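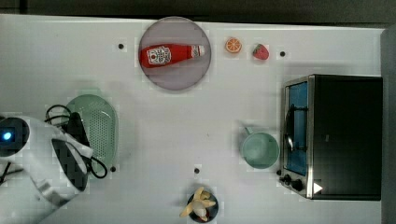 Mercy Mrema says she would put the ketchup away first, every time, and that anyone who starts with the fruit is only putting off the real work. I've heard the opposite from other people with just as much heat, so if you have feelings on the subject, please keep reading!

Call for Participants: the Hikstead Put-Away Sessions

We're looking for people to come and set out, clear up and talk through a very small kitchen. It's a tabletop one, with a plate, a bowl, a colander, a ketchup bottle, some toy produce and a little toaster oven. You move things where you think they belong, you tell us what you're thinking while you do it (or afterward, if talking and tidying at the same time drives you nuts), and then we have a chat over the results.

I've been wanting to do this for ages. Everybody I know has a way of clearing a table, and almost none of them can tell you what it is until they watch somebody else do it wrong. My own mother stacks by size. I stack by whatever is closest, and then I stand there holding a bowl with nowhere to put it.

Who we'd like to hear from

Adults of any age who sometimes deal with a kitchen. You can be a serious cook or a person who lives on toast. We'd love some folks who share a kitchen with a lot of other people, because shared kitchens do odd things to where the colander ends up, and we'd love some who live alone and have never had to explain their drawers to anyone. Left-handed people, please do write in, we're short on you. If you've worked in a restaurant, a daycare or a school cafeteria, mention it in your email. You don't need any training and there isn't a test.

You do need to be comfortable chatting in English for a good part of the session, and okay with picking up light things and reaching across a table. Sitting is fine. So is getting up halfway through and walking around for a minute. 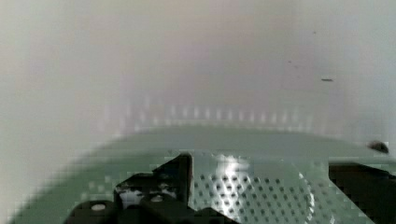 By Gudrun Brekke, Hikstead Sessions
Posted 9 December 2020

Okay, on to what you'd be doing, now that I've told you all about my mother.

A session runs 90 minutes, and that includes coffee. We start with a few easy questions about your kitchen at home: what lives on the counter, what lives behind something else, what you own and can't find. Then you come to the table and we ask you to put things where you'd want them before making a meal. It's a made-up meal, so you choose it. One person in the November tryouts planned an entire brunch and got quite strict with us about the order of events (I took notes and have since changed how I do eggs).

After that we ask you to clear it all away again. This is the part I care most about. Does the strawberry go in the colander or on the plate? Does a lid go back with its pot even if you're going to need it again in a minute? Do you take big things first and fill the gaps with small ones, or get the fiddly stuff out of the way? We write down what you do and what you say about it.

The last stretch is a conversation at the side of the room. We'll have your notes and ours, and we go over the places where you paused or changed your mind. People get very funny in this part. Bring opinions about colanders.

The colander, a small digression

I didn't set out to run a project where the colander is the star, but it kept coming up. It's a container, so people want to put things in it. It's also full of holes, so other people would never dream of it. Ours is green and oval, and during the tryouts it got used as a fruit bowl, a hat (briefly) and a place to park everything that didn't have a home yet. Nhàn Hầu keeps onions in hers and only takes them out when there's pasta. Apolinar Robles thinks that is a crime. They've both signed up for the same week and I can't wait.

If you have a thing like that at home, some piece of kitchenware that does a job it wasn't bought for, put it in your email. We're making a list.

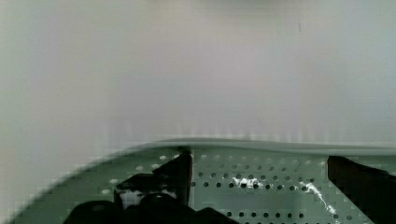
Khurram Chaudhry wrote to ask whether we'd want somebody who is plain bad at this, the kind of person who washes the fruit and then leaves it sitting in the sink till evening, and whether it would be embarrassing. Khurram, please come. You're describing most of my week. There's no score, we don't compare you with anyone while you're in the room, and we really do need people who leave things where they drop.

What you get

We pay a $20 grocery card for each session, handed to you at the end. If you have to stop early you still get it. Parking behind the building is free, and we'll cover your bus fare if you come that way, just keep the ticket. There's coffee and tea, and crackers wrapped one by one (not a thrilling snack, I know, but it's that kind of year).

You can come once or come back. A few people will be asked to do a second session with the same things laid out differently, and you can say no to that without any fuss.

Where and when

We're in the Uchida Building, ground floor, first door past the stairs. The entrance from the parking lot is level and the door is wide enough for a wheelchair. The table height can't be changed, so if that might be a problem, tell me ahead of time and we'll work something out together.

Slots are in the mornings and late afternoons. We take one participant at a time, with 2 of us there to run things, all of us masked, windows open. Wear a sweater! We wipe down everything you'll touch before you arrive and again when you leave. If you wake up with a sore throat or you've been around somebody sick, stay home and send me a line, and we'll find you another slot.

Things to bring: your reading glasses if you use them, and a picture of one shelf or drawer in your own kitchen, if you're willing. Please don't tidy it first. I'll show you mine.

Things to leave at home: big bags, if you can, and anybody who's going to tell you you're doing it wrong. If you need a helper or an interpreter with you, of course bring them, and let me know so I can set out another chair.

What happens to what you tell us

We keep written notes under a number, with your name stored separately. If we quote you, it'll be something like "a participant with a very small kitchen." You can ask us to take your notes out up to 5 weeks after your session. The consent form says all this in longer sentences, and we'll go through it together before you start. Ask about any of it. I like questions.
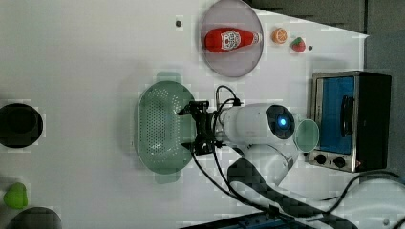 Do I have to cook anything in the toaster oven?

There's no cooking at all. The oven counts as one of the places things can go, and you're free to ignore it completely. Some people love it as a storage spot and some never give it a glance.

A few more that keep landing in my inbox. The fruit and the pepper are toys, so nobody with allergies needs to worry about those, though do tell us if you react to cleaning sprays. You can't bring your kids along for this round, sorry, even though they'd probably be the best at it. You can bring your own apron if it gets you in the mood. Couples and roommates are very welcome to sign up, but you'll be booked separately, and please don't compare notes in between. (You may argue about it as much as you like once you've both been.)

And yes, you may move the plate. I don't know why so many people ask permission to move the plate.

How to sign up

Send an email to Gudrun Brekke with "Put-Away" in the subject line. Tell me your first name, a phone number or whatever way you like to be reached, whether mornings or afternoons suit you, and a sentence or two about your kitchen. It doesn't have to be well written. The best one so far read, in full, "small, yellow, too many mugs."

I answer everything myself, usually by the next day. If you haven't heard back, check your spam folder and then try me again. You can also pick up a paper form from the rack just inside the Uchida Building's front door and drop it in the box underneath, but print your phone number clearly, please. I've spent a good part of this week trying to tell somebody's sevens from their ones.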